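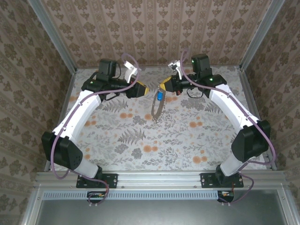 Asif Marwat sostiene que un muelle helicoidal largo se estropea más en la mesa de trabajo que en el transporte: se engancha, se estira por un extremo y pierde el paso antes de que nadie lo haya montado.

Plustell, fabricante de hélices de alambre para encuadernación, expositores y manualidades, presenta la serie Grisier de espirales sueltas de acero, acompañada de una guía de manipulación y almacenaje para talleres pequeños. La serie se comercializa desde el 19 de octubre de 2021.

La gama comprende dos familias. La primera es de paso abierto, con vueltas separadas y diámetro amplio, destinada a la suspensión de piezas ligeras y a trabajos decorativos. La segunda es de paso cerrado, para encuadernación de cuadernos y muestrarios. Ambas se suministran con los extremos cortados y doblados hacia dentro - el remate en bucle se sirve bajo pedido - y sin recubrimiento plástico.

El envase estándar contiene 10 espirales, separadas por láminas de cartón. Para distribuidores se mantiene la caja de 2.000 unidades, que sustituye a la referencia a granel del catálogo anterior. Las espirales no deben guardarse colgadas de una sola vuelta.

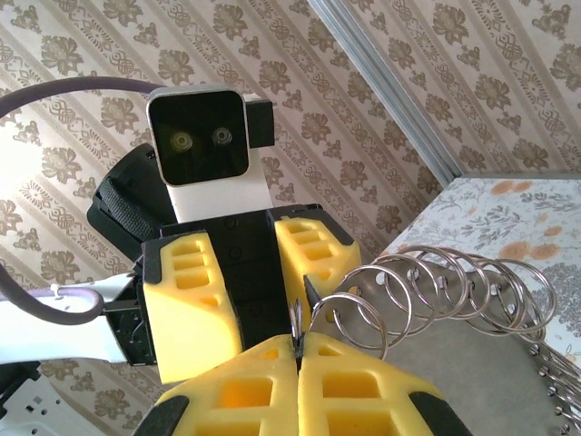 La guía de manipulación dedica su primer apartado a la superficie de apoyo. Plustell recomienda una base rígida, plana y sin textura, de tamaño superior a la longitud de la espiral en reposo. El alambre brillante devuelve reflejos en cada vuelta, y sobre un panel gris claro y mate el contorno de la hélice se distingue mejor que sobre un mantel con ramitas y flores anaranjadas, donde el dibujo compite con las vueltas. El mantel puede permanecer en la mesa, siempre que el panel quede estable encima.

El segundo apartado trata la sujeción. La espiral se toma por la vuelta extrema, con presión suficiente para que no gire y sin aplastar el alambre. Se desaconseja tirar de las vueltas centrales. Si dos espirales se entrelazan, se separan girando una de ellas en el sentido de la hélice, nunca por tracción.

El tercero se refiere a las anillas pequeñas. Las cadenas de anillas y los restos de encuadernación deben retirarse de la base antes de colocar una espiral nueva, o guardarse en un recipiente con tapa.

La guía se entrega impresa con cada envase de la serie Grisier. Los distribuidores Marchetti y Muten dispondrán de existencias de las dos familias; las medidas especiales se incorporarán en diciembre. Las solicitudes de muestras y de fichas técnicas se tramitan a través del departamento comercial de Plustell.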